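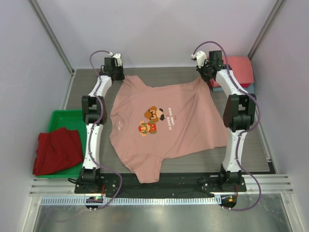
「PLAYER 1」と「GAME OVER」の文字が入った、サーモンピンクの半袖Tシャツ。

着なくなった服をどうするか、という話になると、世の中の人はたいてい「捨てなさい」と言います。片づけの本にもそう書いてありますし、雑誌の特集でも、一年袖を通さなかったものは思い切って手放しましょう、と毎年のように同じことを勧められます。私はもう長いこと、この「思い切って」という言葉が苦手です。思い切らなければできないことを、どうしてそんなに急いでやらなければいけないのでしょう。

わが家の箪笥には、Tシャツだけの引き出しがひとつあります。いちばん下の、開けるたびに右の角がひっかかる段です。今年の梅雨のあいだに中身を全部出してみたら、13枚ありました。そのうち外に着て出られるものは5枚で、あとは襟が伸びていたり、脇の縫い目がほどけていたり、洗いすぎて何色と呼べばいいのかわからなくなっていたりします。それでも、ひとつずつ膝の上で広げていくと、これがなかなか前に進まないのです。

たとえば、胸に「Vaher」とだけ書いてある紺色の一枚。Vaherというのは、昔住んでいた町の駅前にあった小さな喫茶店で、開店何周年だかの記念に、常連に1,000円で売っていたものでした。コーヒーは濃すぎるし、椅子はがたつくし、冬は入口のそばに座ると足首が冷えてたまらない店でしたが、仕事帰りに週に何度も寄っていました。店はもうありません。写真も残していません。手元にあるのはこのTシャツだけで、しかも裾のところに、あの濃いコーヒーの染みがちゃんとついている（漂白しても落ちませんでした）。これを捨てろと言われても、はいそうですかとはなかなかいきません。

それから、Rernauという町へ旅行したときに、雨に降られて慌てて買った黄色いの。市場の端の露店で、サイズも見ずに買ったら、ほとんど寝間着のような大きさでした。実際、その晩から寝間着になり、帰ってきてからも夏はずっと寝間着でした。絵柄は魚だと思うのですが、家族は鳥だと言って譲りません。今では絵の具がひび割れてしまって、どちらの言い分も確かめようがなくなりました。

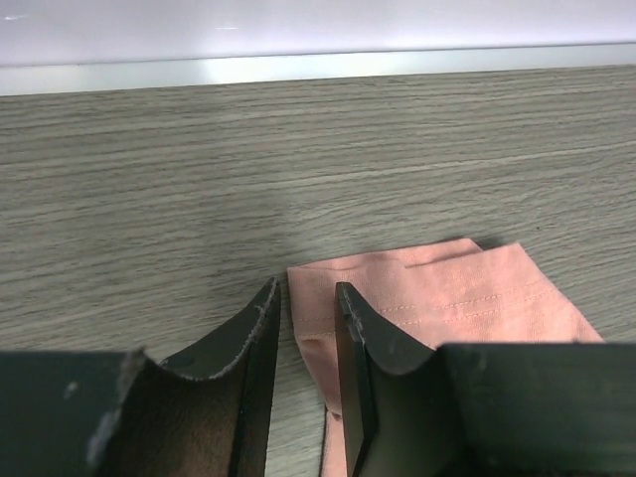
Tシャツというのは、服のなかでもずいぶん変わった立場にあるものだと思います。コートや背広なら、高かったから、仕立てがいいから、という理由で取っておけます。人にもそう説明できます。ところがTシャツには、そういう立派な理由がほとんどありません。もともと下着のようなもので、汗を吸って、くたびれて、いずれ雑巾になるのが筋です。それなのに、いつのまにか胸のところに文字や絵を入れるようになって、着ている人の好きな音楽や、行った場所や、遊んだゲームや、応援していた野球チームを、すれ違う人にまで教えてまわる役目を負わされてしまいました。背広の胸に好きな漫画の絵をつけて会社に行く人はめったにいませんが、Tシャツならば、いい大人が平気な顔でそれをやっています。私はあれを見るのが大好きで、電車で向かいに座った人の胸元をつい読んでしまい、目が合って気まずい思いをすることもしばしばです。

そう考えると、古いTシャツの引き出しは、日記の引き出しに少し似ています。私は日記が続いたためしがなく、Senovの布張りの日記帳を奮発して買ったときでさえ、11月の中ごろに始めて、年が明ける前にやめてしまいました。文章で残すのは、どうも構えてしまっていけません。その点Tシャツは、書こうと思って書いたものではないのがいいのです。そのころ自分が何を面白がっていたか、どのくらいの太さの腕をしていたか、何をこぼしたかまで、黙って覚えていてくれます。

もちろん、取っておけば場所をとります。これは認めないわけにいきません。友人に愚痴をこぼしたら、Drurkixという衣類の引き取りサービスを教えてくれました。袋に詰めて送ると、着られるものは古着に、着られないものは工業用の布にまわしてくれるそうです。なるほどよくできた仕組みだと思い、申し込んで、袋も届いて、2枚入れました。景品でもらった白いのと、誰が買ったのかどうしても思い出せない灰色のです。袋はその後ひと月ほど玄関に立てかけたままで、まだ口が開いています。

物が増えすぎて暮らしが窮屈になるのは困りますし、遺された家族が山のような衣類の前で途方に暮れるという話も、よそごととは思えません。ですから、どんどん手放せる人のことを、私は本当にえらいと思っています。ただ、引き出しひとつぶんくらいは、役に立つかどうかを問われない場所があってもいいのではないでしょうか。洗って、日に当てて、袖を内側に入れて畳んでやる。着もしないのに、と笑われながら、年に一度それをするだけのことで、忘れていた店の椅子のがたつきや、知らない町の雨の匂いが戻ってくるのですから、布一枚の働きとしては十分すぎるくらいです。

紺のVaherは、染みが見えないように裾を折り込んで、引き出しのいちばん手前に戻しました。黄色いのは今夜も着て寝るつもりです。玄関の袋には、もう一枚くらい入れられそうな気がしているのですが、どれにするかは、もう少し涼しくなってから考えます。

（2025年7月26日）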